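Why Do Keys Go Missing? (And Where Should Everything Live?)

A page for curious kids, and for any grown-ups reading over their shoulders

Have you ever been all ready to go, with your shoes on and your hat on and your lunch packed, and then heard somebody in the hallway call out, "Has anyone seen my keys?" If you have, you're in very good company. It happens at our place, it happens at my neighbour's place, and I'd bet a whole biscuit that it happens at yours.

Keys are funny little things. They're small enough to slide under a newspaper and flat enough to slip between two couch cushions, and yet the whole family can be stuck on the doorstep without them! So today we're going to have a good long look at some everyday things, the sort that get put down and picked up again all day, and talk about where they might like to live.

Let's start with hooks and baskets. A hook is a very old idea and a very good one. It doesn't have a lid or a drawer, so you can see straight away whether something is hanging on it. A row of hooks is even better, as everyone in the family can have their own. A wire basket on the wall does a similar job for things that don't have a loop or a handle, and if it has little wire walls inside, each sort of thing can have its own small room.
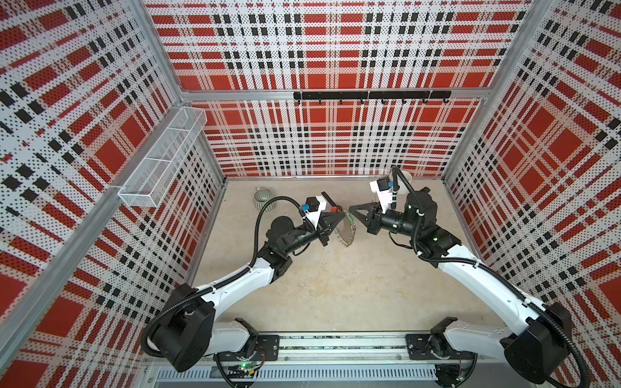 When something has a spot of its own, we say it has a "home". Scientists who study memory have a word for the way we do things over and over until we hardly have to think about them, and you know the word already: it's "habit". The first few times you hang your hat on its hook you have to remind yourself. After a while your hand seems to do it all on its own, while your head is busy with something much more interesting, like what's for tea.

What is a key ring made of?

Now, have a look at a key ring if there's one nearby (ask first, please!). The most common kind is called a split ring. It looks like a circle, but it's really a length of springy metal wound around on itself, like a very short, very squashed spring. To put a key on, you gently lift one end of the metal, poke it through the hole in the key, and slide the key around and around until it clicks into the middle with the others. It's tricky on the fingernails. My son Dae-han Hwang was very proud the day he did his first one by himself, and he put a key to nothing at all on it, just for practice.

Lots of people add a tag as well, and a bright one is best. Think about it for a moment: keys are usually silver, and silver things are rather hard to spot among other silver things. A splash of red catches your eye from right across the room. Some people choose a tag they can write on, too, so they know that this key is for the shed and that one is for the bike lock.
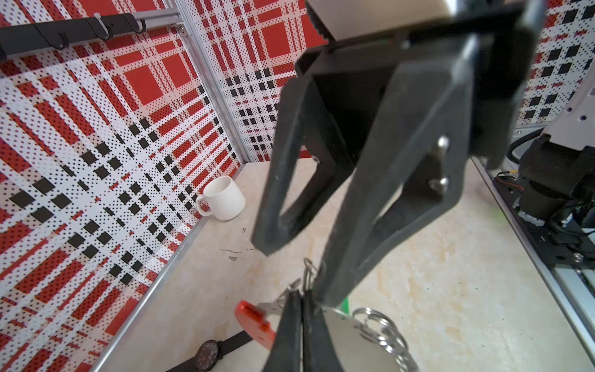

Why does a mug have a handle?

Here's a question you might never have thought to ask. When you pour hot cocoa into a mug, the heat travels from the drink into the sides. Ceramic, which is clay that has been baked very hot in a special oven called a kiln, lets the heat through slowly, but it does get there in the end. The handle sticks out away from the drink, so it stays cooler and your fingers stay happy.

Some mugs are smooth and some have ribs, those long raised lines that you can feel with your thumb. Ribs can be there just to look lovely, and they give your hand a bit of grip as well. Of course, a mug can tip over, whatever it's made like, so give it a spot well back from your elbow. And if you've left one for a long time with a little tea in the bottom, you'll have met the pale brown ring that tea likes to leave behind. A spoonful of bicarb soda and a good rub will usually shift it.

What about a watch?

A watch has a round face called a dial, and a strap to go around your wrist. People take them off to wash the dishes or knead the bread, and then they lay them down wherever they happen to be standing. That's how watches and keys and mugs all end up together on the same table, having what my gran used to call a meeting.
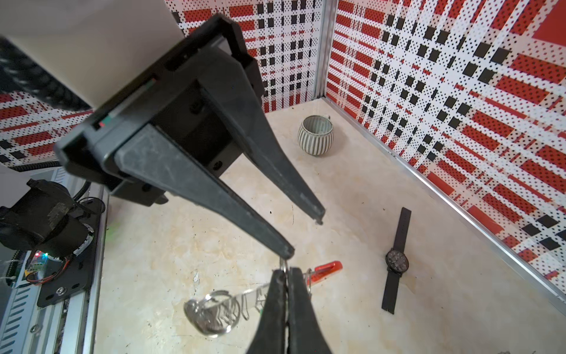 Would you like to try sorting a table like that at home? Choose one that's a bit of a jumble and pick up just one thing at a time. Ask yourself two questions: "Who uses this?" and "Where will they look for it first?" The second question is the clever one. A watch might belong beside the bed, and keys might belong near the door, and a mug that's finished with belongs by the sink. If something has no home yet, you get to choose one for it, and that's the fun part.

Then play the Finding Game. One person closes their eyes, and another calls out the name of something you've put away. Can the first person point to where it lives before they open their eyes? Swap over and have another turn, and let the grown-ups have a go too. They may need a few extra tries with the keys.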